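6th July – wrist camera, plug detector, grasp planner

Picked up where Dong-hyun left off with the new detector weights. He had 53 grasps logged on the Horgan branch and called it solved. I'm less sure. Most of those runs start from the same approach pose, so all we know is that it works from there.

Reran with the start pose jittered. Detector still finds the plugs, fine. What goes wrong is the association step: it hands a cable to the wrong plug wherever two cables cross, and then the planner treats the cable as free space for the plug next door. Confidence stays high the whole time. I don't trust that number for anything.

Yoon-hee thinks more data will fix it. We already have 3,931 labeled crops and I'd bet most of them are near duplicates. Asked A-yeong to run the dedupe script before anyone labels another one.

Also found: the handle candidate and the plug candidates share one score threshold in the config. Who did that? (Possibly me, last September.) Split them. Handle grasp now gets proposed first, plugs only after the box pose is fixed.

Checked the view at the pre-grasp waypoint on the bracket, fingers open. Eight plugs in two rows, white, red, blue, black from the right, with the cables running over each other toward the left. The black ones sit far enough left that I wouldn't count on them from this pose.

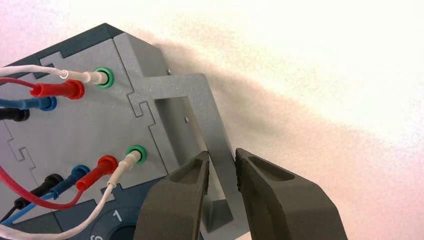
Still open

– Color order as a prior: both rows repeat it, so it's tempting. It will also hide real detector errors. Leave it off for now.
– Shadow on the wall behind the bracket: does the depth filter care? Nurhan says no, I want to see the plot.
– Rerun the jitter test with 4 start poses, Clordale planner against ours, same seeds this time.
– Finger collision mesh is from before the Gullier update. Check it before blaming the planner again.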